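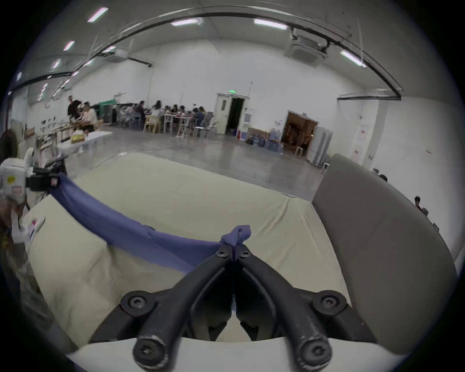

Does automating the folding line mean fewer people on the floor?

So far at our place it has meant the same number of people doing different jobs, and some of them doing harder ones. I've been a shift lead at a garment returns center for long enough to have opinions, so I'm going to write a few of these.

1. We take in clothes people sent back, check them, fold them, bag them and put them out again. Folding used to be the job you gave a new hire. It's the first thing management wanted a machine for, and it's the part machines are worst at. A box holds its shape. A T-shirt is a different shape every time you pick it up.

2. The first machine we got was a flat folder from Drurnus. It's good as long as someone lays the shirt down right: front down, sleeves out, no twist. So we stopped needing folders and started needing feeders. Same people, same spots, less variety. Brock Cloutier fed it for most of a year and asked to go back to hand folding.

3. I want to be fair to the machine. Wrists got better. We had people in braces before and I see fewer of them now. Backs are about the same, the lifting didn't go anywhere.

4. Pace is the thing that changed most. A full cart is 200 pieces. By hand you could have a slow cart in the morning and make it up after lunch, and no one cared. The machine sets one speed and the screen shows when you fall under it. I asked for the screen to be turned toward the lead's desk and off the feeders. Took until October to get that done.

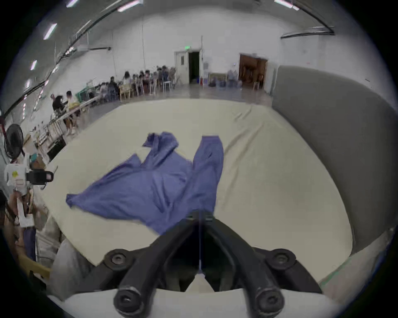

5. Anyone can flatten a shirt without thinking about it. Ask them how they did it and they can't say. Kendra Bélanger trains our new people and she has them do it slowly, one corner at a time, and say out loud what they're looking for. Shoulder seam, hem, shoulder seam. It feels silly and it works. The vendors should sit in on her training before they write another spec.

6. Every vendor shows you a clean new shirt on a bare table. What we get is inside out, sleeves tucked through each other, sometimes with a sock in it. When the Ulport sales people came through I handed them a tote straight off the dock. They were decent about it. The arm handled some of it and dropped the rest, and they wrote down what it dropped.

7. Jobs that exist now and didn't before: clearing jams, sorting out what the machine should never be given, and checking the folds it got wrong. Liette Ross does the sorting - she can tell by the feel of a knit if it's going to bunch on the belt. That should be a higher pay grade. It's currently the same one as feeding. I've brought it up and I'm bringing it up again.

8. We had a meeting with the whole shift on 16th August about the next step, which is an arm from Omo that picks the piece up and lays it flat by itself. 40 people in the break room. The questions were practical. Who do I call when it stops? Am I allowed to reach in? Does it count against me if it's down? The company had slides on throughput and no slide on any of those. 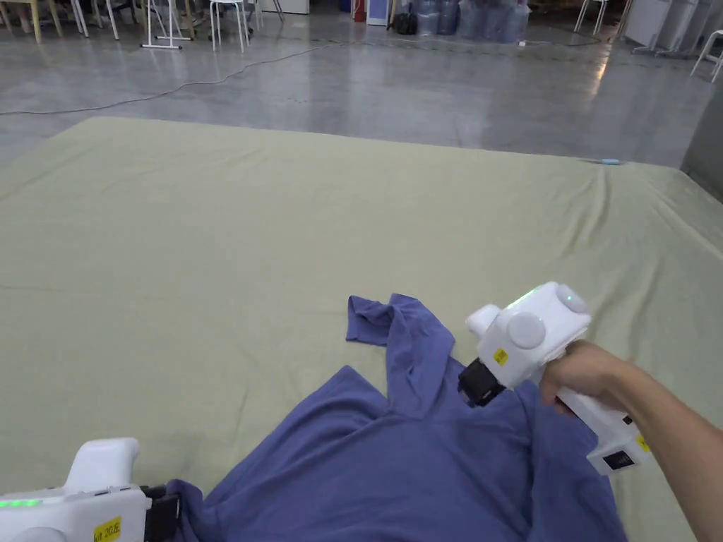

9. The hard part for an arm is the first grab. Take hold in the middle and you've got a lump. Take hold at a sleeve and a hem and the rest mostly hangs out straight on its own. People switch grip two or three times and don't notice. I've started watching hands on my shift because of this, and no two folders do it alike.

10. Emilian Cârstea asked me whether he should learn maintenance. I said yes. We have 73 people on the roster across all shifts and two who can open up the folder when it faults. If the arm comes in, two won't cover it. The company will pay for the course but the hours are your own, and with kids that's a real cost.

11. What I'd ask for, if you're about to go through this: get the pay grades settled before the machine is bolted down. Get it in writing who can hit stop and that no one gets a talk for hitting it. Keep one hand table open. We kept ours, and when the folder is down that table is the whole line.

12. Someone asked if I'm for it or against it. I'm for the wrists. I don't like the screen. The arm I'll judge when I've seen it get through a Monday-sized pile of hoodies.

13. Adding one more since a few people asked about hoodies - no, the flat folder doesn't take them. Drawstrings get into the rollers. Those still go to the hand table, and so does anything with a zipper.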